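Qui sommes-nous

Beleseo est née dans un garage un peu humide, avec deux établis, une bouilloire et l'envie de fabriquer de belles tiges, des baguettes et des tuteurs bien droits pour les ateliers, les écoles et les jardiniers exigeants. On nous demande souvent d'où vient le nom : d'une erreur de frappe sur notre tout premier bon de commande, et nous n'avons jamais eu le cœur de la corriger !

Ngaio Ormsby, notre fondatrice, tenait à ce que chaque modèle passe entre les mains de quelqu'un avant de partir chez vous. Nous sommes aujourd'hui 33 et l'habitude est restée. On prend la tige par le bout, entre le pouce et les doigts, on regarde si elle file droit, on la tourne un peu, on recommence (les nouveaux trouvent cela long, puis ils s'y mettent comme les autres). 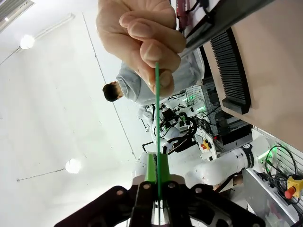 Nos gammes

La gamme Mendoza, la plus ancienne, réunit les tiges fines, vertes pour la plupart, et compte 42 références. Clolstead est venue ensuite, plus épaisse, pensée pour les tomates et les haricots qui grimpent sans demander la permission. En tout, le catalogue propose quelque 182 articles, que nous pouvons couper à la longueur voulue.

Nous rendre visite

L'atelier de Jodbridge ouvre ses portes chaque année en avril. Venez avec vos questions, vos croquis, vos enfants s'ils sont curieux, il y a toujours du café et souvent un gâteau. Pour les groupes scolaires, merci de nous écrire un peu à l'avance.

Nos gammes
Conditions de vente
Nous écrire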